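Home News Business Food and Drink Jobs Contact

Prendcombe bakery to change bun recipe after shelf-life trial
October
By Vignesh Kurian

Pruren, the bakery that supplies burger buns to cafes and school kitchens in the Prendcombe area, is to change its standard recipe after a trial found that a longer first dough stage kept the crumb soft for an extra day.

The new bun has the same weight and diameter as the old one. Flour, yeast and salt are unchanged. Part of the flour is now mixed with water and a little yeast and left overnight before the main dough is made, and the sugar has been cut slightly to hold back the colour of the crust. 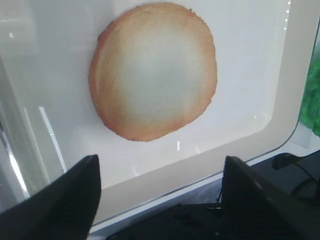

Photo: Pruren

Tihomir Karagiannis, production manager, said the old recipe had been written for same-day delivery and no longer suited the way most customers ordered.

"Kitchens want one drop and they want to use it over two or three days," he said. "By the second afternoon the old bun was dry at the cut face. You could toast it and get away with it, but a school kitchen doesn't always have time to toast."

The trial compared 192 buns, half from each recipe, stored in sealed bags at room temperature. Firmness was measured by pressing a flat probe into the crumb and recording the force needed. The overnight dough gave lower readings from the second day onwards. There was no clear difference on the day of baking.
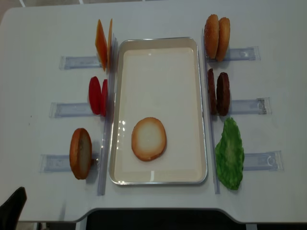 A bottom bun, cut face up, in the tray.

Moisture loss was also recorded. Bakers have long known that bread can go stale without drying out, as the starch in the crumb firms up again after baking, and the two effects were logged separately for that reason. Pruren said most of the gain came from slower firming.

The change has a cost. The overnight mix needs chilled space, and the bakery has taken a second cold room at its Maser Road site. It has also moved the start of the main shift from 2 am to 3 am, with the first deliveries now leaving at 7.30 am.

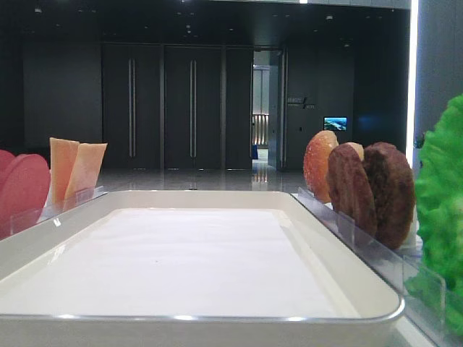

Wholesale prices will be held until the spring. Pruren bakes over 2,000 buns a day for the trade, and the seeded version will stay on the old recipe for the time being – the topping did not stick as well to the new dough, and further work is needed on the glaze.

Customers with standing orders do not need to do anything. Revised ingredient and allergen sheets will be sent out with the first delivery of the new bun. The list of allergens is the same as before.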